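Serena Serra has a new single out, and I have had it going in the kitchen for most of the week (my apologies to the neighbors). It's called Multness, and it's the first thing we've heard from her after the Drasach EP, which so many of you wrote in about back in March. This one is slower and a good deal sadder, mostly just her voice and an old upright piano, with Corentin Guérin coming in on cello for the second verse and then staying, bless him, right to the end.

The two of them wrote it in 2 afternoons at Cekora, the little studio above the bakery on Rey Street, and they kept the first full take - you can hear the piano stool creak if you turn it up. I love that sort of thing. The words are about moving out of a house you grew up in, and there's a line about the light switches that got me both times I tried to sing along.

They'll be playing it live at the Rey in March, with 59 seats downstairs and 32 more up in the balcony, so do write back soon if you'd like us to hold you one. 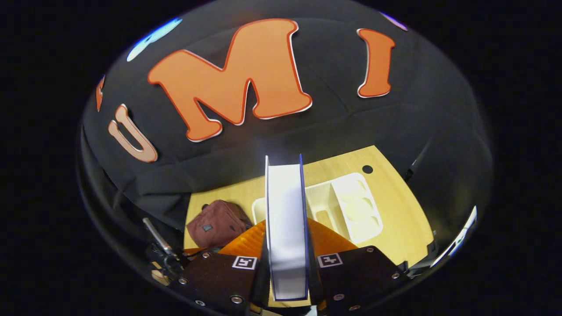
Orange letters on black cloth, over a light wooden tabletop.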